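December, evening. Wirkbridge wants a verdict on the two wrist setups, and I have 48 opinions and no verdict.
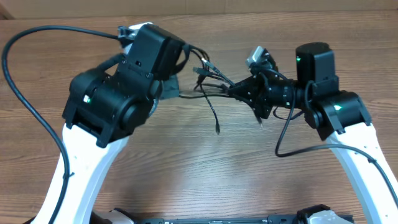

Ellery is the arm I trust, Flala the one I argue with. Same controller settings, 2 ms apart on every move. With the wrists nearly meeting over the table and that knot of thin wires between them, I kept the speed at 20 percent.

Swapped to the wrist view after coffee. 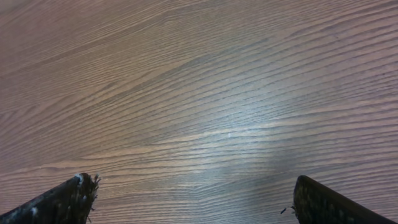
The Sekwood pads have had a hard month. I'd blame the grip force, but the left tip is frayed to fuzz and the right one merely shabby – so much for symmetry. The glare on the table won't help the camera either.

Yurii Stasiv wants 50 plug picks per arm.
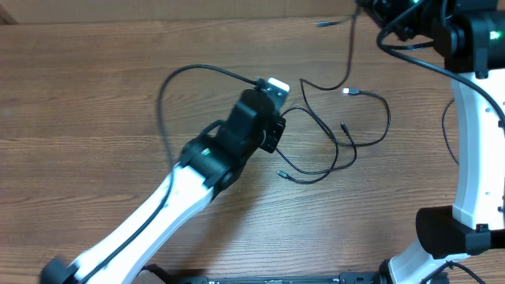 Left arm, USB leads, good intentions.

Ran the homing routine again before supper.

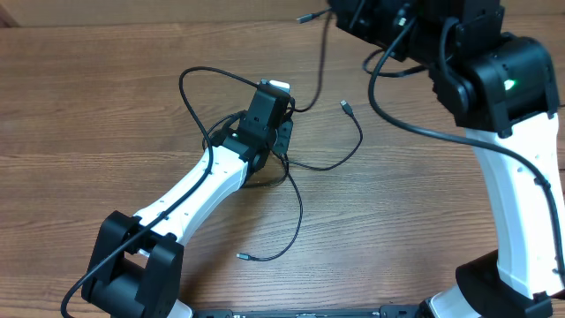

Is the softer pad worth the money? For thin cable, I think so; for anything heavier I'd keep the old one.

Pads to order tomorrow.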